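Refund policy when the headliner cancels but the event goes ahead?

Posted in Running Events > Tickets and Money

Kyung-tae Yeon
September, member, 28 posts

I help run a one-day food and folk music thing in Vatthorpe. It has a name, but the name is on posters that are now partly wrong, so let's leave it out of this.

The act at the top of the bill pulled out on us. No drama, a family matter, they were very decent about it and returned the deposit before I'd finished reading their email. The rest of the lineup is intact. The food is intact. The weather is whatever it was going to be anyway.

We have sold 1,259 tickets. Our terms, which I wrote myself late one evening with great confidence, say "lineup subject to change" and "no refunds unless the event is canceled." So on paper we owe people nothing. In my inbox, people have a different view. One gentleman has written to me 4 times and has started numbering his emails.

What I'd like to know:

Do we offer refunds to everyone, or only to people who ask?

If only to people who ask, how long do we keep the window open? I can't go into the last week not knowing what the caterers should plan for.

We sell through Zostix and they keep their booking fee no matter what. Do I cover the fee or do buyers lose it?

And does anyone have wording that doesn't sound like it was drafted by a lawyer or by a man in a panic? I have tried both styles.

We do have a replacement act lined up. They're good. They are also nobody's reason for buying a ticket, and I say that as someone who owns both their albums.

Ondus
September, regular

Your terms say no refunds so no refunds. That's what terms are for. People say they'll never come back and then they come back. Lock your inbox and go have a sandwich.

Also if you refund one person he tells the rest of them, that's how it goes.

Uriel Tapia
September, moderator

I'd push back on the sandwich approach, having tried it. We lost our main act at a small jazz weekend some years ago and stood firmly behind our terms. We kept the money. The following year we sold so few tickets that the band could have learned everyone's names, and did.

First, the dull part. "Lineup subject to change" covers you for a lot, but how far it covers you depends on where you are and on how you sold the thing. If the poster said the headliner's name in letters a foot high and everything else in letters you'd need to kneel for, some places will say the headliner was what people bought. Ask somebody local who does consumer law. One short paid conversation is cheaper than finding out from a card company. Look at your Zostix agreement too, and check your insurance while you have the folder open. Most cancellation cover only pays if the whole event is called off, but some policies have a non-appearance section and people forget they bought it.

Then the part you asked about.

Offer it to everyone, in one email, before most of them have heard from someone else. If you only refund those who complain, you're rewarding the man with the numbered emails and punishing the polite ones, and the polite ones are your audience. In my experience far fewer people take the money than you fear. They've already arranged the babysitter. They've told their sister. Inertia is on your side, and it's stronger than any headliner you could afford.

Give it a deadline with an actual day and hour in it. Ten days was right for us. Noon is a good time to close it because midnight gets you a week of arguments about what midnight means. Send one reminder two days before, then stop. Tell your caterers the date the window shuts and promise them a number the morning after. Caterers can live with nearly anything except "we'll see."

On the booking fee: cover it if you can bear it. Do the sum for the worst case you consider believable, then look at that figure sitting next to the deposit you got back. You may find the deposit does most of the work. Refunds that come up a dollar or two short produce more angry mail than no refunds at all. I can't explain it but I could show you the folder.

Before you send anything, find out how Zostix handles bulk refunds. Some ticket sites do it in a click and some make you approve each one by hand, and you want to know that on a quiet afternoon. Ask where the money comes from as well. If they've already paid out some of your sales, they'll want it back from your account, and the account had better have it.

Wording. Keep it short and put the bad news in the subject line. We ended up with something like this, which you're welcome to steal:

"We're sorry to say that (act) can't play this year. Everyone else on the bill will be there, and (new act) will be closing the night. If you'd still like to come, you don't need to do anything. If you'd rather not, reply to this email by noon on (date) and we'll refund your ticket in full, fee included."

Don't say "due to circumstances beyond our control." Everyone uses it and it makes people picture a volcano. Don't oversell the new act either. Say who they are, put in one link to a song, and leave it. If you write that they're "an even more exciting booking," you'll be asked why you didn't book them in the first place.

Change the poster on your website the same hour the email goes out. I mean the same hour. We left ours up with the old name on it and sold eleven more tickets to people who then had an excellent case. Then there's the Facebook event, the listing on the town site, the banner picture, and whatever your cousin printed for the bakery window.

Kyung-tae Yeon
September, original poster

Thank you both. Ondus, I had the sandwich, it didn't help.

Ok, so going with everyone, ten days, noon. The fee turns out to be bearable: if I take my gloomiest guess at how many drop out, covering it costs us up to 3,913 dollars, and the deposit we got back is a bit more than that. The treasury will sulk but survive. There is no non-appearance section in our policy. There is a section on livestock.

The new poster is done and the bakery has been spoken to. I'm answering the numbered gentleman personally tonight, and I plan to number my reply.

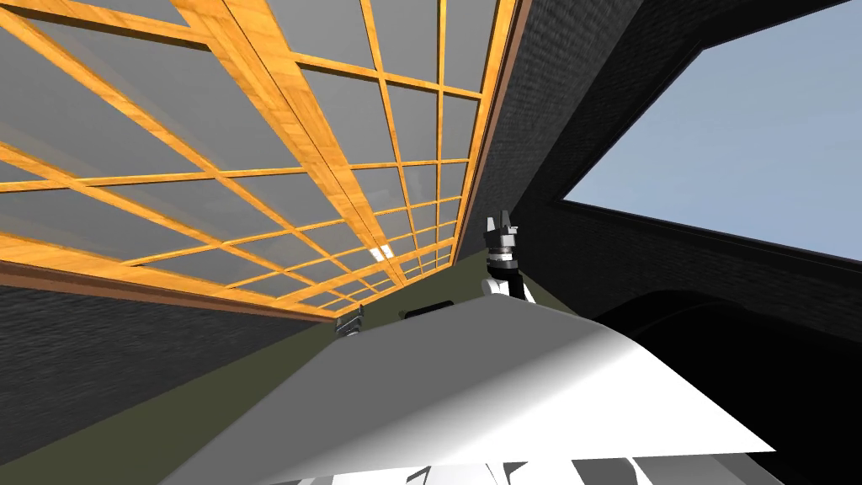
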